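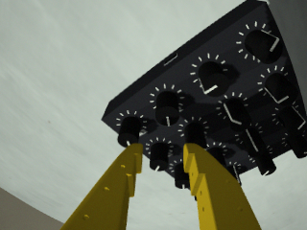
4. Results and discussion

4.1 Grey and its neighbours

Grey was the most used basic colour word in the interviews and also the one that caused the most disagreement. All 87 respondents used it at least once. It was applied to sheets that the Tetell range lists as stone, as silver and as a cool white, and a few older respondents used it for a sheet that the range places among the greens. When the same sheets were shown again under the shop lights at Bronell, most people kept the word grey but changed what they put in front of it. A sheet that had been "light grey" beside the window became "dirty grey" or "warm grey" under the lamps.

We had expected respondents with a background in painting or plastering to be steadier in their naming. They were steadier on the dark sheets. On the pale ones they changed their answers as often as everyone else, although they gave longer answers and were more likely to mention what the colour would be used for. One painter refused to name any pale sheet until told whether it was meant for a ceiling.

The modifiers fell into 3 groups. The first group dealt with lightness (pale, light, dark, deep). The second dealt with warmth (warm, cool, cold). The third took in comparisons with materials and weather, such as concrete, ash, fog and wet slate. Comparisons of this last kind were much more common in Skinanholm than in the inland interviews. We are cautious about reading too much into this. The Skinanholm interviews were held in March, when the harbour is often under fog, and the respondents there had the water in view from the counter.

Spelling did not matter in the spoken interviews, but it did in the written ones. Respondents who filled in the form at home used grey and gray within the same page, in some cases within the same answer. We have kept the spelling they used in the transcripts and treated the two as one word in the coding.

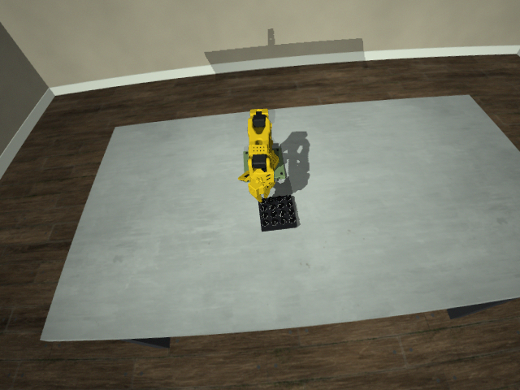 The written forms also gave shorter answers overall. A person at the counter would often start with one word, look again, and add a second or a third. On paper the first word tended to stand. For this reason the two sets of answers are kept apart in the tables, and the comparisons below use the spoken interviews only.

4.2 Beige, tan and cream

The three words beige, tan and cream were used for overlapping groups of sheets, with cream at the lighter end. Beige was the least liked of them. Several respondents laughed when they used it, and others avoided it by saying "sort of a brown" or "off-white, but more so". At Singhal, where the staff had been using the word tan on the shelf labels for some years, tan was the usual answer from regular customers. New customers in the same shop preferred beige. The labels may have had an effect here, though it is also possible that regular customers simply learned the word from the staff while placing orders.

Cream was used with more confidence than either of the others. It was almost never modified. Where a respondent did add a word, it was nearly always "rich" or "old".

There was a clear effect of area. A small sheet held in the hand could be cream, while the same colour on a full test board leaned against the wall was called beige or yellow. Respondents often noticed this themselves and asked whether the board had been painted from a different tin. It had been painted from the same tin. Customers choosing a wall colour from a small sheet are therefore likely to name, and remember, something different from what ends up on the wall, and shop staff told us that complaints about wrong tins follow this pattern.

4.3 Yellow beside other colours

Yellow was named quickly and with few modifiers when shown alone. Placed beside a pale grey sheet it was more often called bright, and beside a tan sheet it was more often called orange or gold. Green sheets had little effect on the naming of yellow in either direction. We used 6 pairings in total, and the order was changed between respondents.

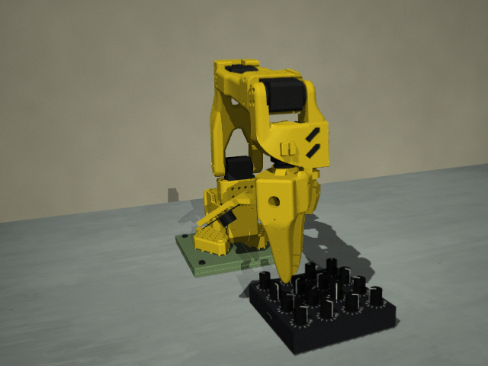

Figure 5. Computer-rendered view with yellow against a tan wall, and green against a pale grey floor.

The shift toward gold was strongest among respondents who had already used the word tan earlier in the interview. Those who had said beige were more likely to stay with yellow. This could be a matter of vocabulary, with people who own more words for the warm colours making finer cuts among them. It could also come from the order of the tasks, as the tan sheets were always shown in the first half of the session. A later round of interviews at Bronell will put the pairings first and leave the single sheets until the end.

Black was included as a control and was named black by every respondent, including under the shop lights.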